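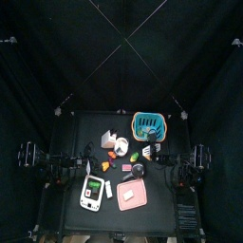

Forka 9 beta: new launcher, who is keeping it?
Phones and Tablets > Software > Forka

linarar_fan
I installed the September beta on my Mella 4 yesterday evening and I want to ask what the others think about the new launcher. For me it is mostly good. The app drawer opens with a swipe from any place on the home screen, and the search bar is now at the bottom, where my thumb can reach it. The download was 796 MB and the installation took 34 minutes, so please charge the phone before.

What I do not like is that my old home screen was not kept. All folders were gone and the icons were put in alphabetical order. I had to arrange everything again. Did this happen to other people also?

tobbe_k
Same on my Mella 4. Folders gone, widgets gone. The calendar widget came back after a restart but in the smallest size.

quietmodem
Not the same for me. I came from the August beta and all my folders were kept. Did you both come from the stable version?

linarar_fan
Yes, from stable, build 198. I did not know that this makes a difference. It is not written in the release notes, or I have not found it.

tobbe_k
Stable here too.

quietmodem
Then I think it is this. The August beta converted the old layout file to the new format, and the September one expects that it is already converted. If you still have a backup from before, you can install August first, restore the backup, and then update. I have not tried it myself, so please be careful.

pergola59
I must disagree with the first post about the search bar. I have used the top position for years and now I open the search by mistake each time I want to go back to the home screen. There should be a setting. Forka always had a setting for such things, this was the reason why I changed to it. If they take away the options one after another, I can also use the launcher that the manufacturer gives me.

linarar_fan
I understand this, but it is a beta. Maybe the setting comes later.

pergola59
In the last beta they said the same about the icon size. We still have three sizes and no slider.

henriquez_rom
Small correction: the slider exists, but only in the Henríquez build, not in the official one. Settings, Home screen, then press long on "Icon size". The Henríquez build also lets you move the search bar to the top. The price is that you do not get the automatic updates and you must install each version by hand.

pergola59
Thank you, I did not know about the long press. I will look at it, although I do not like to install by hand on the phone that I use for work.

mvl
Is the battery also worse for someone? On my Mella 3 I had 59 per cent left at ten in the evening with the stable version. With this one I am under 30 at the same hour, and I did nothing special with the phone.

quietmodem
The first two days are always bad, because the phone builds the search index again. Wait a little and then compare.

mvl
It is my fourth day.

quietmodem
OK, then it is something else. Look in Battery, Details, if "Linarar sync" is near the top of the list. On mine it was running all night until I switched off the wallpaper sync.

mvl
Yes! Linarar sync is in first place, even before the screen. I have switched off the wallpaper part now and I will write again tomorrow.

tobbe_k
I tried the way with the August version. It works, my folders are back — but not the folder names, they are all called "Folder" now. Still better than before. The backup must be in the internal storage; from the memory card it gave me an error.

linarar_fan
Good to know. I have already arranged everything by hand, so I leave it as it is. I have added your steps to my bug report.

mvl
Back with the result: 51 per cent at ten in the evening. Not as good as stable, but I can live with it. The wallpaper sync stays off.

pergola59
And I am back on stable. I will try again when the search bar has a setting.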